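Kedau Countertop Rice Cooker: Owner's Guide
Section 4: Measuring, Rinsing and Cooking White Rice 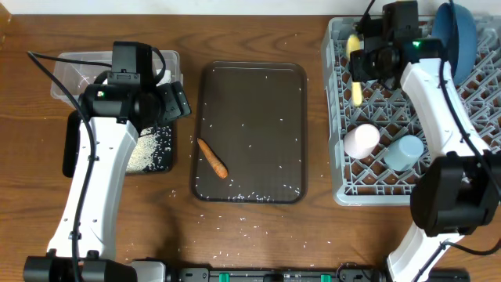
Fig. 4-1. White rice and a clear plastic container on a wooden tabletop.

Read Section 2 (Safety) and Section 3 (First Use) before you start. The steps in this section are for plain white rice. For brown rice, mixed grains and porridge, go to Section 5.

4.1 Before you measure

Use the measuring cup that came with the cooker. It is smaller than a standard kitchen cup, and the water lines inside the pot are matched to it. If you have lost the cup, any small cup will do for the rice, but the water lines will no longer be correct. See 4.6 for cooking without the lines.

Spread the dry rice on a tray and look it over. Pick out broken grains, husks and small stones. Rice sold in sealed bags seldom needs this, but rice from an open bin often does.

Note: Use a tray with a raised edge. Loose grains on the counter can get under the cooker and keep it from sitting level.

4.2 Measuring

1. Take the inner pot out of the cooker. Do not measure rice into the pot while it is in the housing.

2. Fill the cup and level it with the back of a knife. Do not shake or press the rice down.

3. Pour the rice into the pot. Cook at least two cups at a time. Smaller amounts tend to dry out at the bottom.

4. Do not go over seven cups. Above this the rice may foam up through the steam vent.

4.3 Rinsing

1. Put the rice in a bowl or plastic tub and cover it with cold water.

2. Stir with your fingertips. Pour off the cloudy water.

3. Repeat until the water is only slightly cloudy. It does not have to run clear.

4. Drain the rice in a fine strainer and return it to the inner pot.

You can rinse in the inner pot, but the coating will wear faster. Rice labeled "enriched" should not be rinsed, as the added vitamins wash away. Follow the directions on the bag.

CAUTION: Never rinse the pot or the rice while the pot is sitting in the housing. Water in the housing can damage the heating plate and cause electric shock.

4.4 Adding water

1. Set the pot on a level surface.

2. Smooth the rice flat with a spoon.

3. Add cold water up to the line with the same number as the cups of rice used. For four cups of rice, fill to line 4.

4. For softer rice, go slightly above the line. For firmer rice, stay slightly below it. Make small changes and keep a note of what you liked.

Rice from a new harvest holds more moisture and needs a little less water. Rice that has been in the cupboard for a year may need a little more.

Salt, butter or oil can be added at this stage. Do not add milk, sugar or sauces. They burn onto the pot and can block the vent.

4.5 Cooking

1. Wipe the outside of the pot dry, including the bottom.

2. Check that the heating plate is clean. One grain of rice under the pot is enough to cause uneven cooking or an E2 message.

3. Lower the pot into the housing and turn it slightly left and right until it sits flat.

4. Close the lid until it clicks.

5. Plug in the cooker and press MENU until WHITE is lit.

6. Press START. The display shows a moving bar until the last part of the cycle, when it changes to minutes remaining.

7. When the cooker beeps, leave the lid closed for another 10 minutes.

8. Open the lid away from you and loosen the rice with the paddle, turning it up from the bottom.

WARNING: Steam from the vent can burn. Keep your hands and face away from it during cooking and when you open the lid. Do not place the cooker under a wall cabinet.

The cooker switches to KEEP WARM by itself. For best results, serve the rice within two hours. Press CANCEL and unplug the cooker when you are finished.

4.6 Cooking without the water lines

Measure the rice and water with the same cup. Start with one and a quarter cups of water for each cup of long-grain rice, and slightly less for short-grain. Adjust next time if needed.

4.7 Storing dry rice

Keep dry rice in a container with a tight lid, away from the stove and out of direct sunlight. A clear container makes it easy to see how much is left. Write the purchase date on a piece of tape and stick it to the lid. Use up old rice before adding new, and wash and fully dry the container between fills.

Do not store dry rice in the cooker.

4.8 If the rice is not right

Too hard: Add two spoonfuls of water, close the lid and leave on KEEP WARM for 15 minutes.

Too wet: Open the lid, loosen the rice and leave on KEEP WARM with the lid closed for 10 minutes. Use less water next time.

Brown on the bottom: Rinse the rice more thoroughly and check that the pot is sitting flat.

Water around the vent: Too much rice or water was used. Let the cooker cool, then clean the vent cap as shown in Section 7.

Guide revised 8 Jan 2019. Text: Tsehay Gebremichael. Recipe testing: Els Jacobs.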